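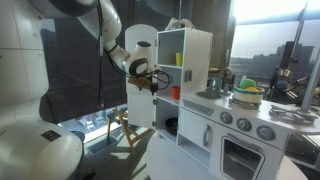 Sat 18 September
Kiri Ngata

Reading the small environmental press: notes for week 3

These notes cover how independent environmental magazines were put together and paid for, and how to use them as sources. Read them alongside the Plemulow chapter in the course pack. The chapter deals with a single title, so treat its account of editorial practice as one case.

1. Terms

A campaign magazine states a position and prints material that supports it. A review magazine prints longer pieces from several positions and usually has an outside reader look at each one. Many titles moved between the two within a few years, often after a change of editor. When you cite an issue, record which type it was at the time of printing.

2. Income

Three sources matter: subscriptions, gifts, and paid notices. Subscriptions were slow to arrive and easy to lose when the price went up. Gifts often came from one person or family, and the accounts seldom show whether conditions were attached. Paid notices were refused by some titles on principle and accepted by others with limits on the type of firm.

Our working case is Nygård, a quarterly edited by Alvar Söderlund. Its subscriber book lists 635 names at the start of the second volume. Of these, 235 are libraries or schools. Library copies had many readers each, so the print run is a poor guide to how many people saw an issue. Do not multiply by a fixed number of readers per copy unless the source gives one.
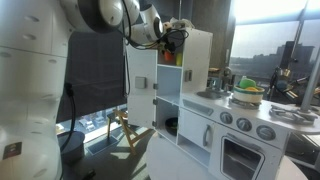 Toy kitchen with robot arm.

3. Reading an editorial

Check five things before quoting:
date of writing, if it differs from the cover date
who signed it, and whether the name is a pen name
whether the figures in it have a stated source
whether the same text ran elsewhere
whether a correction followed in a later issue

The last point is often missed. Nygård printed corrections on the inside back cover, and some bound library sets leave the covers out. The July issue of volume two has a correction to the river survey by Panya Paisan. The survey is still quoted with the old values.

4. Pollution reports and local sources

Small titles often printed results before any official body had them. The sampling method is rarely given in full. Kha Ông's article on the Hamico works names the sampling points but leaves out the depth and the time of day. Results of this kind can support a claim that a problem was reported. They cannot support a claim about its size.

5. For next week

Read Hellwig, Henrik, "Letters to a Quarterly," sections 1 to 3. Bring one page of notes on how he separates readers' letters from unpaid articles.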